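5.2 What went wrong with the wrist poses

I'll be blunt about this part, since it cost us most of October. We had 1000 demonstrations of handling bagged bundles, and the policy we trained on them (we call it Flirkis) kept closing its gripper next to the bag. It wasn't a wild miss, either. It was a calm, confident grab at nothing, and then the arm would lift and carry on as if it had something!

My first guess was the plastic. Clear film throws highlights everywhere, and I was sure the depth estimate was to blame. Eftychia Katsaros bet on the wrist straps, and she was right. The cable leaves the module and runs down off the wrist, so a long reach can pull on it and turn the strap a little. The markers turn too, and our software, Pappas, goes on assuming they're where they were at calibration.

Figure 2. Wrist module, strap and cable during a reach to a bagged bundle on the booth table. 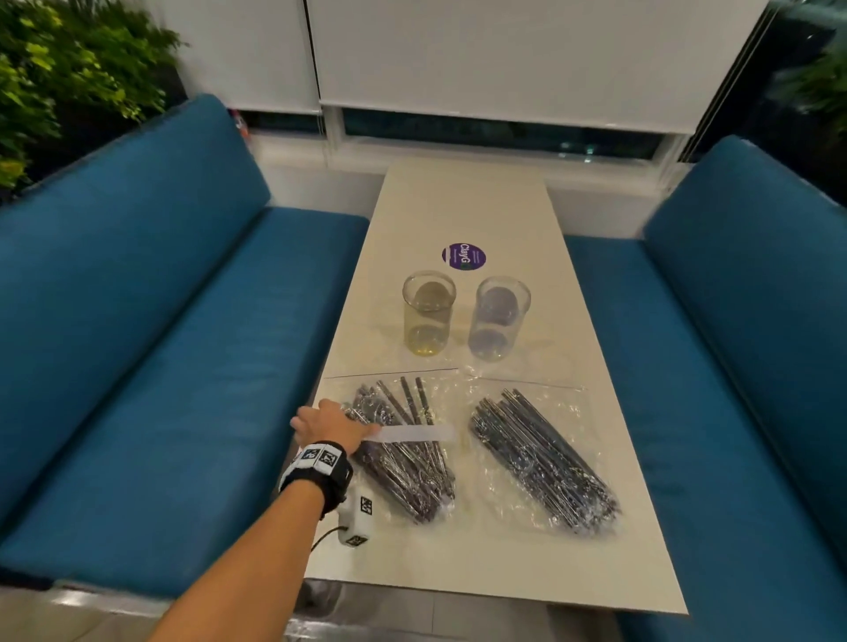 5.3 Finding the bad recordings

Zbigniew Czarnecka wrote a check that compares the two wrists whenever both hands are on the same bundle. If the distance between them jumps while the fingers stay put, something has slipped. Simple enough, and I wish we'd had it from the start.

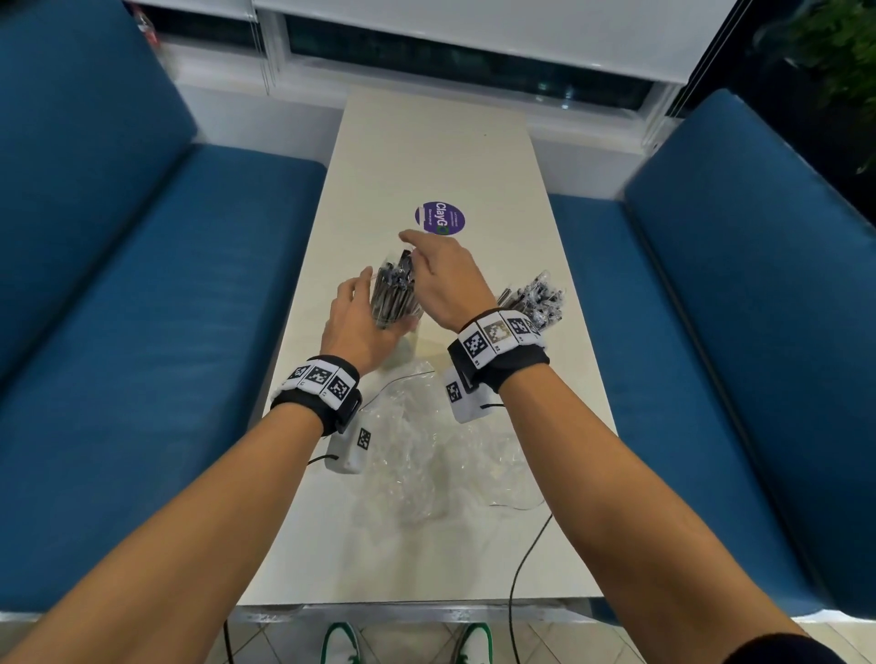 It flagged almost 300 recordings. I went through them by hand over a couple of long evenings, and 200 had a real slip. The rest were mostly one hand hiding the other's markers, so the tracker lost them and guessed. We threw out both kinds. Retraining on what was left fixed the sideways grabs, though Flirkis still struggles when the plastic bunches up under the fingers. The note below is copied from our fault log as I wrote it.

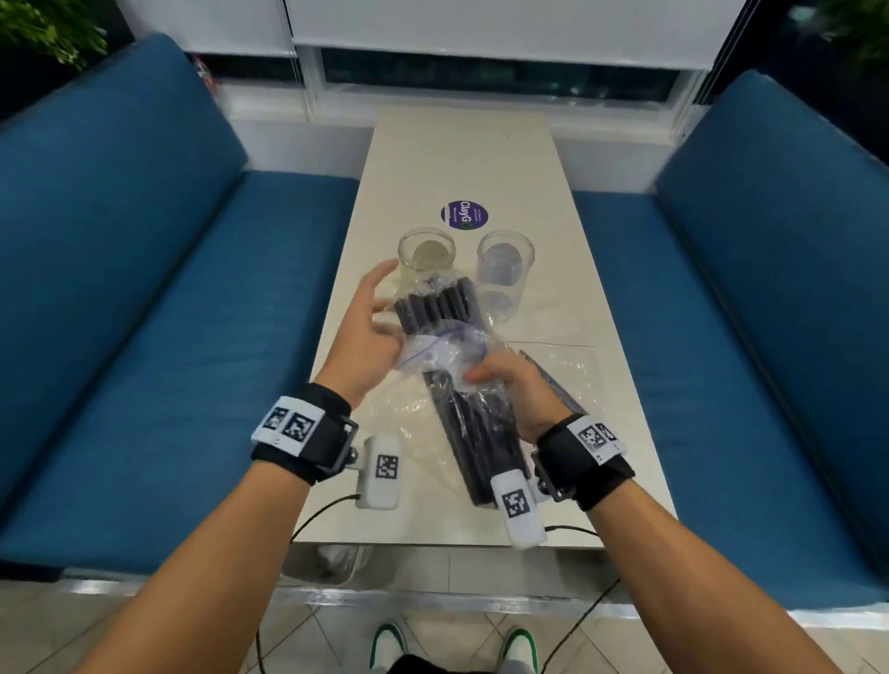
Turach, Mar 29, 2024

Taped the cable to the forearm with some slack and recalibrated both wrists. No slips flagged today. The tape does come loose under a sleeve, so check it between takes. Cirkthorpe rig still needs the same change.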